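Akeo opens its first Stelmakh studio this September, and yes, there will be soup
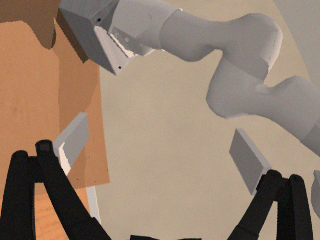
Two light gray pads on black linkages, set wide apart.

STELMAKH, September. Hello from the new place! I'm Zoia Moroz, I started Akeo at my kitchen table, and I'm so happy to be writing the kind of announcement I used to skim over in other people's newsletters. We're opening a weaving studio on Odier Street, in the old shoe store with the green awning, and the doors open at 10 in the morning.

If you've bought a scarf from us at the Menelis market you already know most of what we do. We weave wool and linen by hand, we mend what people bring in (blankets mostly, and one very tired car seat cover), and we teach. Up to now the teaching has happened wherever somebody would lend us a room, which meant carrying looms up and down a lot of stairs. My knees are thrilled about the new address.

The studio has two rooms. The front one is the shop, with finished pieces and yarn by the cone, and you're welcome to come in and touch everything. The back one is for classes, and it gets the good light until well into the afternoon. We'll start with three courses this fall: a beginner's class on the table loom, an evening class in mending and darning, and a longer one on floor looms for people who already know their way around a warp. The beginner's class runs for three weeks and costs $53, yarn included. You go home with a table runner, or something close to one!

I get asked a lot whether you need to be good with your hands. I wasn't. My first piece was meant to be a square pillow cover and it came out shaped like a slice of pie, and my sister still keeps it on her couch. Come anyway, bring your reading glasses if you use them, and wear sleeves you can push up.

Most of the wool on our shelves comes undyed, and we dye it ourselves in small batches with onion skins, walnut hulls and madder. That means the colors shift a little from one batch to the next, so if you're planning something big, please buy all your yarn for it in one go. I've learned this the hard way with a bedspread that changes its mind halfway down.

On opening day we'll have looms set up for anyone who wants to try a few rows, kids included, and I'm making my mother's beet soup in the largest pot I own. It's free, and it'll be there until it runs out. The mending table will be open too, so bring the sweater with the hole in the elbow.

Class sign-up is at the shop counter from opening day on. Writers and photographers who'd like to come by before we open can leave a note at the shop and I'll get back to you myself, usually in the evening once the looms are covered.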